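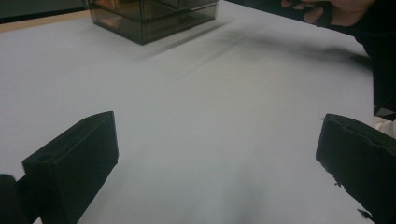 ok so the display cabinet project is finally happening, thread incoming because I have opinions and my family has stopped listening to them

Background for anybody new: I have been meaning to set this cabinet up since January. January!! It has been a place where mail goes. Mail and one glove.

Step one was clearing a big patch of the pale table, so I could put stuff down without balancing it on other stuff. Huge upgrade. Ten out of ten, do this first, I always do it third.

The smoky brown plastic box is staying. I know it looks like something from a 70s stereo. I love it. You can sort of see through it, enough that I stop opening it every five minutes to check what's inside (I still open it every five minutes)

Somebody in my replies said to get matching white bins from Salcedo and no thank you, I had matching white bins once and I lost a passport in them for a whole summer

Anyway the stars of the show are the dumbbells. That's just what I call them, they're the see-through ones with a fat knob at each end and a skinny bit in the middle. I've heard "bottle stopper" and I've heard "tiny gym." Alcides Damasceno from the Nerport swap group is firmly on the side of tiny gym.

I got mine at the Encombe flea market from a man who wanted 4 dollars for them and then felt bad and threw in a shoehorn. Best deal I've made all year, and I use the shoehorn constantly

First attempt: everything on one shelf, shoulder to shoulder. Looked like a lineup. Like one of them had robbed a bank.

Second attempt: spread out along the cabinet with some air between them. SO much better. When a thing is see-through and the shelf is see-through too, you need the gap or your eye just turns it all into soup

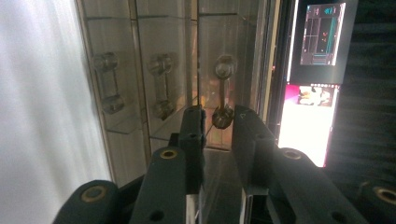
The one with the dark amber-brown bottom is my favorite and I'm not going to pretend otherwise. Pale gray knob on top, all that color down at the base, it looks like it's been standing in maple syrup

Then there's the one with only a faint bit of amber in its lower knob, and the plain clear one over by the white folds on the left. I like them going from no color to lots of color. My sister says it looks like a paint chart. She has a drawer with 400 takeout ketchups in it so her vote is under review

Question for people who own clear shelves: how are you cleaning them?? I've been using the Wamside cloth and it's fine on the flat parts, but I keep leaving a smudge right up against the posts, and then I go in after the smudge and leave an elbow print

Things I've learned so far. Wash your hands first. Move one thing at a time. Do not wear the big sweater.

Also go slow when you set something down near a post. Everything bounces light back at you in there and I keep thinking I have more room than I do. I've had two little clinks. No chips, but my heart left my body both times

Update on the cloth question: three of you said a clean makeup brush for the corners and I'm kind of mad at how good that idea is

Somebody asked if I'm going to put lights in it. I don't think so? It already picks up these warm orangey bits all by itself and I'd like to live with that for a while. Plus lights means a cord and a cord means I have to deal with the outlet behind the couch, and we don't talk about the outlet behind the couch

Next job is deciding what goes on the other shelf space. The current candidates are a brass frog, some shells, and nothing. I'm leaning toward nothing but the frog has a lot of supporters in this house

If anyone near Nerport spots more of the dumbbells, especially a brownish one, please message me before you buy it for yourself. I will trade. I have a spare shoehorn now, my aunt heard the story and mailed me another one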